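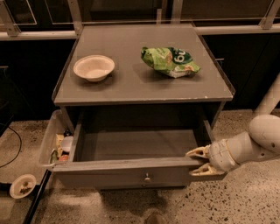
Girnville Household Word List

Data card and README

Summary

The Girnville Household Word List is a plain-text collection of words and short phrases for things people keep at home: furniture, kitchenware, bedding, food wrappers, cleaning supplies, tools. It was gathered from older and younger speakers in Girnville and records what each person calls a thing, where they say they learned the word, and whether they would use it with someone from out of town. The list is meant for people who study regional English, for teachers, and for anyone making a local dictionary.

This card covers release 2. It replaces the card that came with the first release, which had errors in the column names.

Maintainers

Barbara Lis (collection, speaker notes)
Witold Gajewski (file format, scripts)
Shayne Prendergast (audio checking)

Marianna Kaczorowski did most of the first round of interviews and wrote the original prompt sheet. Bogumił Dudek read the Polish loanword entries and corrected the spellings.

What is in the download

words.tsv: the main table, one row per answer
speakers.tsv: one row per speaker, with age band and neighborhood
prompts.txt: the prompts as they were read aloud
spelling.txt: spelling decisions, in the order they were made
changes.txt: changes between releases
LICENSE

All files are UTF-8 with Unix line endings. Tabs separate the columns. There are no quotation marks around fields, and no field contains a tab.

Columns in words.tsv

entry_id: a number that does not change between releases. Numbers of deleted entries are not reused.
prompt_id: matches the line number in prompts.txt.
answer: the word or phrase as spelled by our rules.
answer_raw: what the interviewer wrote down at the time. Often abbreviated.
speaker_id: matches speakers.tsv.
source: home, school, work, store, other, or blank.
outsiders: yes, no, or unsure. Records whether the speaker would use the word with someone from elsewhere.
note: free text. Most rows have none.

A blank field means the question was not asked or the answer was lost. It does not mean "no." The first release used a hyphen for this in some rows and a blank in others. Everything is blank now.

How the words were collected

There were 33 speakers. Interviews took place at the speaker's home or in the reading room on Eveck Street. The interviewer read a prompt such as "the small piece of furniture next to a bed" and waited for an answer. If the speaker gave more than one word, each went in its own row. If the speaker gave none, the interviewer moved on and did not offer choices. A few early interviews did offer choices, and those rows say "prompted" in the note column. We suggest leaving them out of any comparison.

Speakers are grouped into age bands. The oldest band is 70 and up. We do not publish birth years.

The kitchen and bedroom prompts are the most complete. The workshop prompts were added late and reached only the last 6 speakers, so please do not draw conclusions from them about the town as a whole.

Spelling

Answers found in a standard American dictionary are spelled the way the dictionary has them. For words that are not in the dictionary, we used the spelling the speaker gave when asked. Where two speakers spelled the same word differently, we picked the more common one and kept the other in the note. Polish letters are kept when the speaker wrote them. Family names used as words for things keep their capital letter, as in "a Żak," which several speakers from the north side use for a low stool. They connect it with a furniture seller of that name. We have not been able to confirm this.

"Night stand," "night-stand" and "nightstand" are all entered as "nightstand." "Bedside table" and "bed table" are kept apart. "Stand" alone is its own answer.

For the bag that chips come in, speakers gave "bag," "sack," "packet" and "poke." "Packet" was marked by one speaker as something picked up from television, and the note says so.

"Bowl" and "dish" caused trouble. Some speakers use "dish" for anything shallow, and some use it only for things with a lid. The prompt did not mention a lid. We left the answers as given.

Known problems

Entries from the first two interviews have no value for source. The question had not been written yet.

Speaker 14 moved to Girnville as an adult. The row in speakers.tsv says so, but the first release did not, and at least one school handout was made from the older file.

Some notes contain remarks about relatives. We removed names, but someone who knows the family might still recognize a story. Write to us if you want a note taken out and we will do it in the next release.

The south side is thin. Most of our speakers came through church and library contacts, and those are mainly on the north side.

The file opens with odd characters in some spreadsheet programs if the encoding is not set on import. Choose UTF-8. Saving from a spreadsheet may turn entry numbers into dates, so keep a copy of the original.

Audio

The recordings are not part of the download. Speakers agreed to the written list being shared, and only some agreed to the sound. Shayne checked every row that has a recording behind it, and those rows have "audio" in the note.

Tools

Witold's conversion script, Zodisero, turns words.tsv into a printable booklet sorted by prompt. It is kept in a separate folder and has its own README. It needs Python 3 and nothing else.

License and credit

The list may be copied, changed and printed, including for sale, as long as the source is named. Please cite it as "Girnville Household Word List, release 2" and give the release date.

Changes

Release 2, 30/01/2021: blank fields made consistent, column names fixed, workshop prompts added, loanword spellings corrected, eight duplicate rows removed.

Corrections sent before the end of February will go into the next release. Include the entry_id.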